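Zirumport Blocks – a small data set of coloured blocks on a board

README, version 3

Welcome! Zirumport Blocks is a collection of pictures and layout notes for small coloured shapes laid out on a pale board. It grew out of a love of tabletop layouts, and we think there is a surprising amount to learn from a few blocks and a bit of bare wood. If you are interested in how people describe where things are ("the green one just behind the triangle", "the yellow one off by itself"), this should give you plenty to chew on.

What you get

The release has 1,821 layouts. Each layout comes with one picture, one plain text file listing the blocks, and at least one written sentence saying where something is or where it ought to go next. There are 4,000 sentences altogether, so many layouts have two or three, written by different people who often disagree in lovely ways about what counts as "near".

Folders:

layouts/ – the pictures, one per layout
lists/ – text files with the shape and colour of every block
sentences/ – the written sentences, one per line
extras/ – the 113 odd layouts (see further down)
splits/ – our suggested training and test lists

The name of a layout is the same in every folder, so joining things up is easy. Lists and sentences are saved as UTF-8 with plain line endings.

The blocks

Shapes are written in lower case, always colour first: "blue cube", "green cylinder", "blue triangle", "yellow hexagon". We went back and forth over "triangle" versus "triangular block" and settled on the shorter word, which is what nearly all our writers used anyway. The same goes for "hexagon". The yellow ones lean towards orange in some light, and a few writers do call them orange. We left their sentences alone and kept "yellow" in the lists.

Colour by itself won't always pick out one block. A blue cube and a blue triangle can share the board, and this is where the sentences get really good – people reach for the shape, or for a neighbour, or for the nearest strip of darker wood. 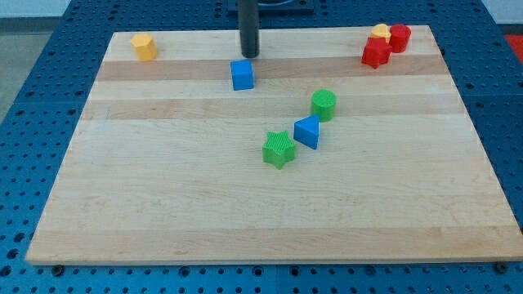 Those darker strips turned out to be one of the best things about the board. They were never meant as markers, they are simply part of the joined wood, but writers took to them straight away. We have sentences such as "slide it down until it sits on the second line" and "keep everything off the bottom stripe". In the notes we call them top strip, middle strip and near strip, counting from the far edge towards you. The wide pale stretch between the middle and near strips is called the field.

Left and right are as seen in the picture. Far means towards the top and near means towards the bottom. A block that touches a strip at all is listed as "on" it, even if most of the block stands on pale wood. This is generous, we know, and if you would like something stricter you can make your own rule from the pictures.

How the sentences were written

Writers saw one picture at a time and were asked to write as they would talk to a friend across the table. No word list, no set length. Spelling slips were kept, except where a slip changed the meaning. Sentences longer than 60 words were split in two and both halves kept under the same layout name.

The first batch was written in Steltau and the second in Zamudio, and the two have rather different flavours. Steltau writers love compass words. Zamudio writers talk about clock faces, and one of them compares every group of blocks to a queue at a bakery. The batch is marked at the start of each line with S or Z.

The odd ones

The extras folder holds layouts we couldn't bear to throw away: blocks stacked, blocks lying on their sides, blocks in a perfect row. They don't follow the same rules for "on" and "near", so please leave them out of any scores you want to compare with ours. They are great fun to browse, though!

Known gaps

Blocks close together can partly hide one another. The lists name every block on the board, so a list may include a block that is hard to make out.
Far blocks look smaller than near ones, and some writers say "the little one" when they mean the far one.
There are very few sentences about the field when it is bare. More would be welcome.

Changes

Version 3 (March): fixed swapped names in the Zamudio batch, added the splits folder.
Version 2: added the extras.
Version 1: first release, Steltau sentences only.

Using it

You are free to use, change and share everything here, as long as you name Zirumport Blocks and say what you changed. The small reading script that used to live in this folder has moved to the Motero tools and works with all three versions.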